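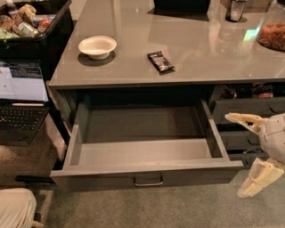 Centre drawer, fully open.

Section 4 – Drawer runners, fitting and adjusting

Covers the Skikard desk range, centre drawer only. Side pedestals are section 5. Revised Aug 5, 2023 by Barrett Ridgeway, replaces the March sheet. Old sheet had the left and right runners swapped on the parts page, bin it.

Before you start

Runner pair, 400 long. Bag of short screws. Bag of long screws – these are for the legs, keep well away from the top or they will come through. Cross-head screwdriver. Pencil. No power driver please.

All sizes in mm.

Fitting the runners

1. Top upside down on a blanket. Legs off if they are already on.
2. Find the pilot holes. Front pair sit 290 apart from the rear pair. If yours don't, you have the Gandix top, see note below.
3. Pull each runner apart. Press the little black lever, slide, done. Up on one side, down on the other.
4. Outer half to the desk. Front screw first, only half tight. Then the rear.
5. Inner half to the drawer side, flush with the front edge.
6. Check both outer halves are square to the front, then tighten the lot.
7. Legs on, turn the desk over. Two people.
8. Offer the drawer up level. Both sides in together. Push slowly untill it stops.
9. Pull all the way out and push back again, to seat the ball cages. Will feel stiff the first time. Normal.

CAUTION – keep fingers clear of the runners when closing. They pinch.

CAUTION – do not lean on an open drawer. Limit is 100 newtons at the front edge, spread evenly.

Note: Gandix tops have a third row of holes. Use the middle row and ignore the rest.

Adjusting

10. Drawer front not level? Loosen the two inner screws on the low side, lift, retighten. Small moves.
11. Gap wider on one side – same screws, move sideways this time.
12. Drawer rolls open by itself. Check the floor first. Turn the front feet out a bit and try again. If still rolling, the catch is worn, order part 200.
13. Scraping noise on the way in: usually a screw head not fully home. Take drawer out and look along the runner.

Note: soft-close runners (Iwasaki pattern) have a spring arm that must be cocked back before the drawer goes in. Forget this and the drawer stops short by a finger width. Just push hard once, the arm catches and resets.

Looking after them

Wipe out dust twice a year. Dry cloth. Dry silicone spray if they get noisy, very little, wiped off after. No oil, no grease – it collects fluff and teh balls jam.

Check screws after the first month, then yearly.
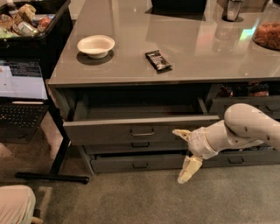 Can I swap the left and right runners if I've fitted them the wrong way round?
They are handed, so take both off and start again from step 4. The same holes can be used again if the screws still bite.

Spares

Runners sold in pairs only. Quote the number stamped on the outer half when ordering from Risadari spares. Lock kits: section 6.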